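Chapter 4
Small Waste Containers at the Work Surface

4.1 Scope

This chapter covers lidded bins meant to stand on a table or counter. Floor bins and wheeled carts are treated in Chapter 5. The classification follows Hendricks, who sorts containers by lid type first and by volume second. A tabletop bin has three working parts: the body, the rim, and the lid with its hinge. Food scraps such as an apple core are the usual load.
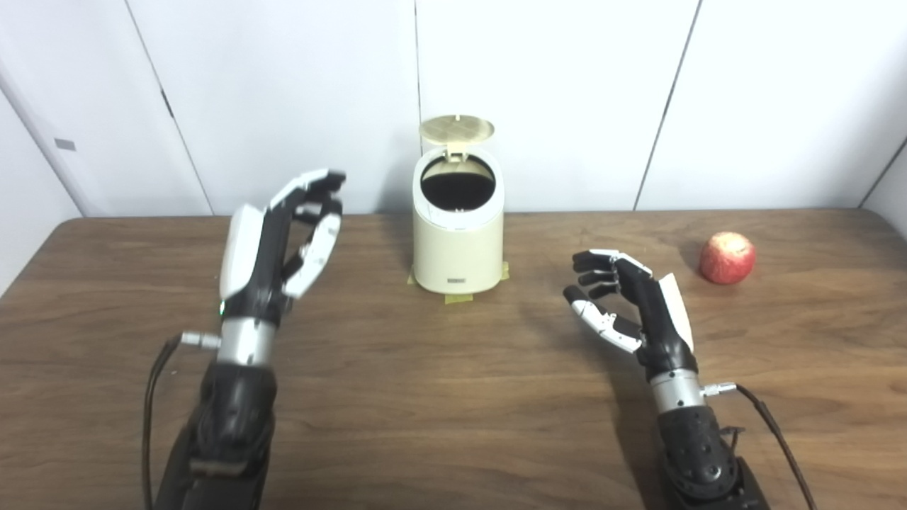 Why is lid type considered before volume?
Lid type decides how much clear space is needed above and behind the bin, and that space limits where a bin of any volume can stand.

4.2 Clearance

A flip lid swings through an arc behind the rim. With the bin placed near a wall, the lid must reach its upright position without touching the wall surface. The Fallura tables used in this book set a minimum gap of 2 inches. Items in regular use should be kept out of the path between the user and the opening. 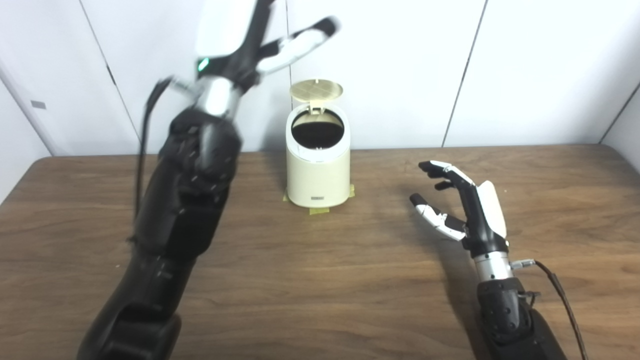 Figure 4.2. Work surface, with reach from both sides.

4.3 Position and Stability

A light bin shifts when its rim is pushed. Tape on the tabletop at the base marks the position and limits sliding. Wood finishes should be tested first: apply a strip of masking tape, leave it for 30 minutes, and check for lifted finish. An object should be lowered through the opening and released below the rim.
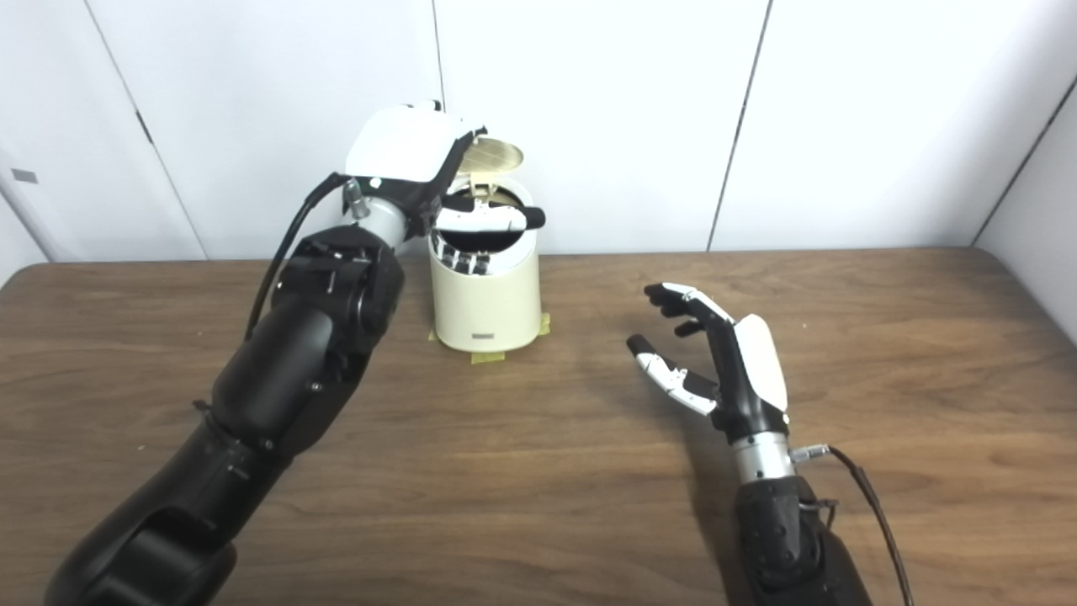

4.4 Liners and Emptying Intervals

Liner size is taken from the inside circumference at the rim. Add 10 percent for the fold.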